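Chapter 2
Who Tells the Campus? Crime Alerts and the People Who Write Them

I wrote my first campus crime alert at my kitchen table, in my second month at the job, and I got it wrong. A student had reported a break-in at a residence hall. I had the building, a time, and a one-line note from the night officer. I typed 32 words and hit send. By breakfast I had more than 600 emails, and most of them asked the same thing – is it safe to go back to my room?

So that's where I want to start, with the alert itself. In Chapter 1 we looked at how a report reaches the police. Now we'll follow it the other way, out to everybody who lives and studies nearby. You'll read alerts from Munenine College, a school I worked with for years, and you'll rewrite a couple of them (bring a pencil, you'll cross out a lot!).

Keep two questions in your head as you read. What does a person need to know tonight? And what could this message do to the one who made the report? Those two pull against each other more than you'd think. A hall name helps the neighbors, but in a small hall it can point straight at one student. 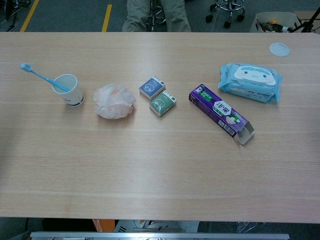 Theano Karagiannis read a draft of this chapter and told me I was being too easy on the schools, that an alert sent nine hours late is a records exercise and I should say so on page one. Well, it's page one, so there you go. I do think she's a little hard on the night desk, and we'll argue about it properly in the section on timing.

Before you go on, find the last alert your own school sent out. Read it twice and mark every word you'd have to guess at.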